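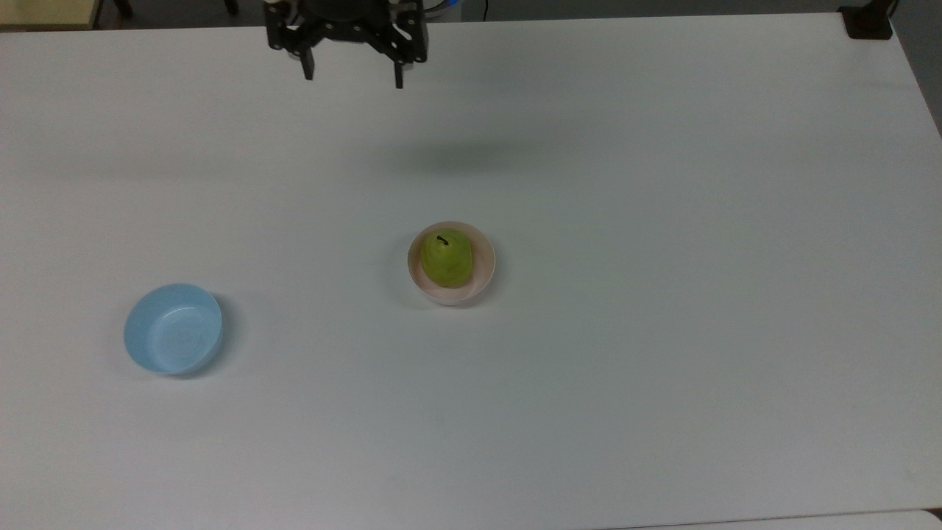

Materials and Finishes

Matt white worktops: what the Jirncombe trial has told us so far

11 June 2020

Members who fit out kitchens, studios and small workshops have been asking for firmer guidance on matt white surfaces. Gloss white is well understood. Matt white has been specified more and more over the last few years, often on the strength of a hand-sized sample, and the complaints that follow tend to fall into the same groups: grey marks that will not wipe off, shiny patches near the sink or the chair, and a slow change of colour next to a window.

The trial at Jirncombe began in March. It covers 60 panels cut from four types of sheet, and these notes deal with the first two types only, coded Penavex and Tai in the test log. The other two were delivered with damaged edges and had to be replaced, so their readings are behind and will be reported separately.

Grey marks

Most grey marks on matt white are metal left on the surface. They are not scratches. A matt finish is rough at a very small scale, and the high points act as a fine file on anything softer than themselves. Aluminium pans, keys, belt buckles and the unglazed foot ring of a mug all leave a line. Before a panel is reported as scratched, the mark should be rubbed with a damp melamine sponge, using light pressure and a straight stroke. If the line fades, it was a deposit. If it stays and can be felt with a fingernail, the surface has been cut.

On the Penavex panels, all of the deposit marks made in the first round came away with the sponge. On the Tai panels most did, but marks made by unglazed pottery needed a mild cream cleaner, and two panels kept a faint shadow that could be seen only in low side light.

Shiny patches

Polishing is the harder fault. Repeated rubbing wears the high points down, and the area begins to reflect light like a gloss sheet. It cannot be put right on site. Coating the patch with a matt varnish has been tried by several members, and in each case the edge of the varnish showed within weeks.

Our rubbing rig at Gurnholm uses a folded cotton cloth under a fixed weight. The first visible change on the Tai panels came at 187 double strokes with cream cleaner on the cloth. With plain water and a drop of washing-up liquid, the same sheet showed no change when the run was stopped at nearly ten times that number. The cloth was the same in both runs. Cream cleaner should therefore be kept for marks that will not move any other way, and used over a wide area with very little pressure. Scrubbing at one spot is the surest way to make a patch.

The sponge is itself a mild abrasive, and it ought not to be handed over to a customer as the everyday cleaning tool. A fair number of fitters still leave one in the drawer with the care leaflet.

Colour next to windows

There is little to report yet. The south-facing rack has been up for too short a time to give useful readings, and the meter was away for calibration during part of the spring. The covered strips on each panel will be compared with the open areas at the end of the summer. Members with installed worktops older than five years are asked to lift any fixed object, such as a tray or a knife block, and look for an outline beneath it. A note of the direction the window faces would help.

Judging a surface on site

Overhead light hides nearly everything on matt white. Both polishing and deposits should be looked for with a torch laid almost flat to the surface, moved slowly from one side to the other -- the room lights off if possible. A slight grey shading across a broad surface is normally the fall-off of light in the room and should not be recorded as staining. If in doubt, place a sheet of white paper on the darker area and compare. If the paper looks grey too, the surface is sound.

Fitters should carry out this check before handover and write the result on the job sheet, with the customer present. Three of the disputes passed to us last year concerned marks that may well have been there on the day of fitting.

Edges and joints

A question came in about colour matching at joints. Matt white sheets from different batches vary more in sheen than in colour, and the difference shows most where two lengths meet at a corner. Order all lengths for one room together and check the batch mark on the back of each before cutting. Sheets that have a grain direction in the texture -- Tai does, though it is hard to see -- should all be laid the same way round.

Sample offcuts of both sheets can be borrowed from the Gurnholm office for two weeks at a time. Please return them unwashed, with a note of what was used on them.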